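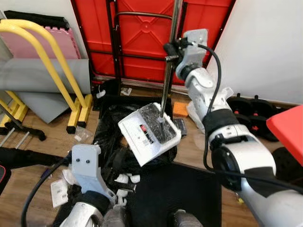

Andidetti, la mochila de rodaje que me ha quitado el dolor de espalda

Llevo desde enero cargando la Andidetti de Dovamar a bodas, a entrevistas de empresa y a un documental sobre pastores que no se acaba nunca, y ya tengo ganas de escribir sobre ella. Me la compré yo, con mi dinero, después de que se me rompiera la cremallera de la anterior en pleno aparcamiento de un hotel (con los novios llegando, claro). Así que lo que sigue es la opinión de alguien que graba vídeo casi todas las semanas y que trata el material regular tirando a mal.

Primero, para situarnos. Mi equipo habitual son dos cuerpos, 3 objetivos, un grabador de audio, un par de micrófonos de corbata, baterías para aburrir y un panel LED pequeño. A eso le sumo casi siempre el trípode y, si voy sola, también el portátil para volcar tarjetas. Todo eso entra. Entra de verdad, con la tapa cerrada y sin tener que sentarse encima, y todavía me queda sitio para un chubasquero y el bocadillo.

El acceso

Lo que más me gusta, y con diferencia, es cómo se abre. Dovamar ha puesto la apertura grande en el lado que va pegado a la espalda, de manera que dejas la mochila en el suelo por la cara de fuera y las correas quedan arriba, limpias. Parece una tontería hasta que trabajas un día de lluvia en un prado. Con la anterior acababa siempre con el barro en la camisa; con esta llego al banquete presentable, ¡que ya es mucho!

Tiene además una boca lateral para sacar la cámara sin descolgarse la mochila entera. Te la pasas a un hombro, tiras de la cremallera y ahí está el cuerpo con el 24-70 puesto. Al principio me costaba y daba vueltas sobre mí misma como un perro buscando postura, pero en un par de rodajes le cogí el truco. Con un objetivo más largo ya no sale por ahí, eso sí, y hay que abrir por detrás.

Los separadores son de los gruesos, con velcro que agarra bien. Yo los he recolocado tres veces y el velcro sigue como el primer día. Percy Ccori, con quien hago la mitad de los encargos, tiene la misma mochila y la lleva organizada en vertical, con todo el audio en una columna a la derecha. Me ha convencido y se lo he copiado: ahora no mezclo cables de micro con cargadores y el montaje de una entrevista se me hace mucho más corto.

Peso y comodidad

Vacía no es ligera. El fabricante no presume de ello y hace bien. Pero el cinturón lumbar reparte de maravilla, y ahí está el secreto de que la espalda me haya dejado en paz. En el documental hicimos una subida de más de 44 minutos con todo a cuestas, cuesta arriba desde el refugio, y llegué cansada de piernas y fresca de hombros. Con la mochila vieja me habría tenido que parar cada dos curvas a maldecir.

Las hombreras tienen una espuma bastante firme. Los primeros días me parecieron duras y pensé que me iba a arrepentir, luego cedieron un poco y ahora están perfectas. La cinta del pecho sube y baja por un carril, un detalle que se agradece mucho si, como yo, mides poco y todas las cintas te quedan en la garganta. Mi ayudante en la última boda, Beca Jarman, me saca una cabeza y también la ajustó a su gusto en un momento.

Los bolsillos

Hay muchos y están pensados por alguien que ha rodado. El de arriba, forrado, es para tarjetas y filtros. En el lateral izquierdo va el trípode, con dos correas y una especie de estribo en la base; mi Clonau de aluminio, que es un trasto, va sujeto y no baila. Delante hay un compartimento plano donde meto el guion técnico, las cesiones de imagen y los bolígrafos que luego no encuentro.

El bolsillo para el portátil admite uno de 16 pulgadas con su funda, aunque justo. Sin funda entra volando. Y el fondo está levantado unos centímetros, así que si la dejas caer con prisas (yo, constantemente) el ordenador no golpea contra el suelo.

Lo que mejoraría

Alguna pega tiene, tampoco vamos a ponerle un altar. La funda de lluvia viene aparte, en su bolsita, y no tiene un hueco propio donde guardarla. La he llevado en la tapa, en el frontal y en el coche, y el día que cayó la tormenta estaba, cómo no, en el coche. La tela aguantó un buen rato antes de que encontrase techo y dentro todo seguía seco, pero en una mochila de este precio yo esperaría un bolsillo para eso.

Los tiradores de las cremalleras son metálicos y suenan. En la calle da igual. En una iglesia, durante los votos, se oyen, y con el micro de cámara cerca se graban. Les he puesto un trocito de cordón a cada uno y asunto arreglado - me habría gustado que vinieran así de fábrica.

Y el color. Solo la hacen en gris oscuro y en un verde bastante soso. Yo tengo la gris y coge el polvo de los focos como si fuera su misión en la vida.

Precio y alternativas

Pagué 317 euros, que es un pellizco. Antes de decidirme probé en tienda la Sleiman, más barata y también muy apañada, y si trabajas con un solo cuerpo y sin trípode creo que te sobra con ella: pesa menos y cabe debajo del asiento de un avión sin discutir con nadie. Lo que me echó para atrás fue el cinturón, una cinta fina que sujeta pero no descarga nada. Para jornadas de boda, de las de doce horas, quiero un cinturón en condiciones.

También miré las maletas con ruedas. Protegen más, no lo discuto, y si ruedas en plató son comodísimas. Pero mis clientes se empeñan en casarse en fincas con gravilla y en tener las oficinas en terceros pisos sin ascensor, y ahí las ruedas estorban.

Después de dos meses largos, las costuras están enteras, la base tiene un par de rozaduras y las hebillas cierran con el mismo clac. Percy lleva más tiempo con la suya, la ha tirado en furgonetas de todo tipo y lo único que ha tenido que cambiar es una goma del trípode, que Dovamar le mandó por correo sin cobrársela.

Si alguien la tiene y ha encontrado un buen sitio para la funda de lluvia, que me lo cuente en los comentarios, por favor. ¡Y si es para mochila llena, mejor todavía!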